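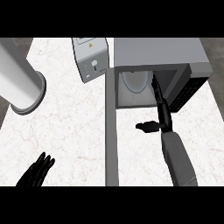

Rental listing not showing in search results
Status: Resolved
Opened: 5 Feb 2022
Product: Treloar listing manager

Original message

Hi there, and thank you in advance for looking into this! I manage a handful of apartments in Imdale, and one of them, a two-bedroom at the Minari building, has gone missing from public search. It shows as Active on my dashboard and the direct link opens just fine, but when I search Imdale with two bedrooms and a top rent of 1,200 I get every other unit in the building and never that one. The rent is 1,191 a month, so it ought to squeeze in under the cap. I've already logged out and back in, tried a second browser, and unpublished and republished it (twice, I'm a little embarrassed to say). I'd love to get it back up, as the current tenants are moving out soon.

Reply from support

Thanks so much for such a careful write-up, it saved us a good bit of back and forth! I pulled up the listing and I can see the same thing you do. I searched without the rent cap and your apartment popped right up, so the listing itself is in good health and the trouble is somewhere in the price. Could you open the Fees tab and tell me what you have under Monthly Charges?

Customer

Oh, interesting. There's a parking charge of 38 in there, carried over from the listing I copied back in November. Parking is optional at Minari, so I never thought of it as part of the rent.

Reply from support

There's our culprit. Any monthly charge marked Required gets added to the rent before the search filter is applied, so your unit was being treated as 1,229. Please change the charge to Optional, press Save, and then press Refresh Listing at the top of the page. Saving alone keeps the old total in search until the overnight update. 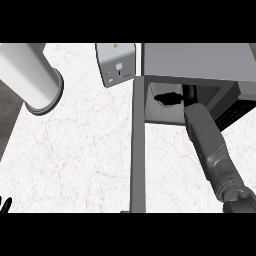 Will changing the fee reset my listing date or wipe out the inquiries I already have?

Both stay just as they are. Fee edits only touch the price shown in search, and your inquiries remain in the same inbox.

Customer

Done, and it's back! I checked the copied listing for our Emitholm place too and found the same charge set to Required, so I fixed that while I was in there. Thank you for being so patient with me.

Closing note

Listing confirmed in search with the 1,200 cap on. Ticket closed at customer's request.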